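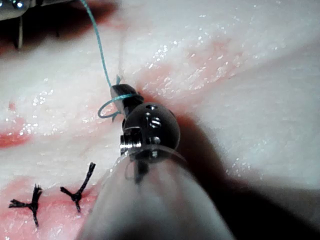 Knot slips on the second throw, 4-0 monofilament

Forum: Avcombe Skills Board > Suturing and knots
Started by pale_thread, January 20, 2025

pale_thread
Hello everybody. English is my second language, so please excuse my mistakes. I have practiced instrument knots since November and I still have one problem. My first loop goes around the tip well, and it looks like the one in the picture, a round coil on the side of the jaws. But when I pull the second throw, the first one opens again and the tissue edges move apart. The thread is monofilament, blue-green color. With braided thread I do not have this problem at all. Do I make the loop wrong, or do I pull wrong?

ranby_left
How many wraps do you make for the first throw? With one wrap, monofilament will always open a little. Make two wraps in the first throw, then one in the opposite direction, then one more back. Keep the short end short.

pale_thread
I make one wrap. My teacher showed it with one, but I believe he used silk that day. I will try two.

oldcoil
I do not agree that it is only the number of wraps. I see many people make two wraps and still lose the knot. Look at how close the tips are to the tissue when you wrap. If you wrap very near the surface you have less slack to control, and that is good. But then you must pull the two ends flat, in opposite directions, low over the tissue. People pull up. When you pull up, the first throw opens, with any thread.

ranby_left
Pulling up is bad, yes, but for a beginner with monofilament two wraps is the first thing to change. One thing at a time.

oldcoil
If he changes the wraps first, he will think the problem is solved, and then he goes to a deeper place with more tension and it comes back. I prefer to correct the hands first.

gunnstitch
Can I ask about the loop itself? Mine falls off the tip before I can reach the short end. I use thread that was a long time in the packet, and it keeps the shape of the packet, small waves everywhere.

ranby_left
gunnstitch, this is memory of the thread. Pull it gently between two fingers before you start, not with the metal jaws. Never hold monofilament in the jaws in the part that will stay in the knot, you can damage it there and it will break later. Grip only near the end that you cut away.

gunnstitch
Thank you, I did not know this. I was straightening it with the needle driver. Maybe it explains why two of them broke.

pale_thread
A question about the short end. How short do you leave it? Mine is so long that I have to chase it, and the loop gets loose while I am chasing.

oldcoil
Short enough that you can take it without moving the wrist much. Leave it lying where the jaws already point. If you need to travel to find it, it is too long or it lies in the wrong place. Pull through more thread before you make the wrap.

lowtension
I am reading this with interest. What do you all practice on? I bought a Torar pad, and the surface is dry and grips the thread. On wet tissue everything slides and I feel like a beginner again.

ranby_left
Wet the pad with a little water and one drop of dish soap. It is closer to the real thing. Still not the same, because real tissue has folds and the thread likes to hide in them.

oldcoil
Soap makes it more slippery than tissue. I use only water. But this is a matter of taste.

lowtension
I tried with soap now and I lost four knots in a row. So it is good training or bad soap.

pale_thread
Report from me. I made 50 knots yesterday evening, half with one wrap and half with two, and all of them pulled flat. With two wraps, almost all stayed. With one wrap and pulling flat, more than half stayed, which for me is also much better than before. So I think both of you are partly right. I will continue with two wraps and watch my hands.

oldcoil
Good. Now do the same with the other hand.

pale_thread
Oh no. Okay, next week.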